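4.2 Recording thin plastic items

1. Lay the sheet over the table and pull it smooth.
2. Start recording and hold both grippers still for 2 seconds.
3. Close the fingers on a narrow part of the bag, well inside the pads.
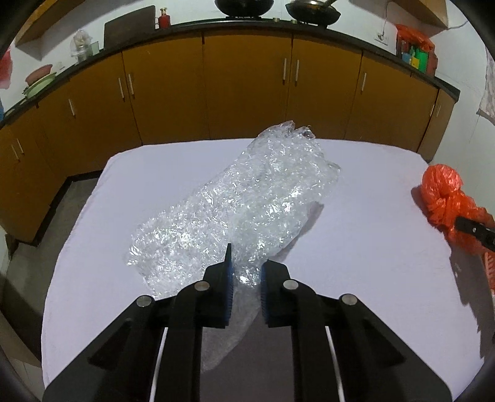 Figure 22. Clear bag held between the blue grip pads.

Note: Clear film is hard to see on white - check the grip before you lift.

Caution: Do not pull against a snagged bag. Open the fingers, stop, and mark the take as failed.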